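Relatório de andamento: oficina de escrita Ayaaba, para a Grenbridge

Oi, pessoal! Segue o resumo de agosto, meio comprido porque o mês rendeu (e eu falo demais, vocês já sabem).

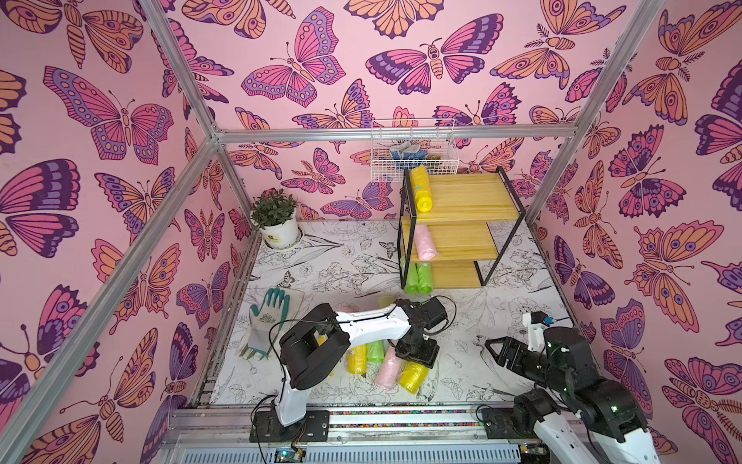 Uma das participantes me escreveu depois do segundo encontro que queria mais tempo de leitura em voz alta e menos exercício de rima, e que o grupo dela pensava igual. Mudei na semana seguinte! Agora cada encontro abre com a leitura e os poemas chegam bem mais soltos.

Recebemos 89 textos para a antologia, entre poemas e contos curtos, e o livro comporta até 20. A seleção está me tirando o sono, confesso. A Tranard mandou o orçamento da impressão: 2249 reais, com capa colorida, dentro do que vocês aprovaram.

Ficaram 2 pendências: a revisão dos contos e a data do sarau em Kakwood, que ainda depende da biblioteca. Assim que ela responder, eu mando o convite para vocês.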